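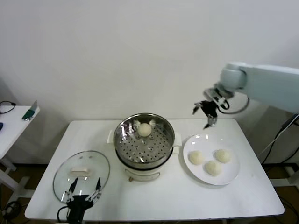
Mared Trevor told us in week two that a lid is harder than a bun, and that we should stop practicing on the easy part! She was so right. Our two-arm build (we call it Kistley) lives in the shared workshop, and the task we picked was unloading a steamer: lid off, buns onto a plate, lid back on.

Buns are forgiving. Larasati's first grip program got them onto the plate on day one – we cheered way too loud. The glass lid took most of July. Its knob is rectangular and slightly raised, so the fingers kept sliding off until Rocío slowed the closing move to 600 milliseconds and added a 400 millisecond pause before the lift.

We logged 700 practice runs, all on cold buns, and I loved almost every one of them. Left to do: real steam, and a softer fingertip that Leif is molding now. Wiring notes are in the appendix.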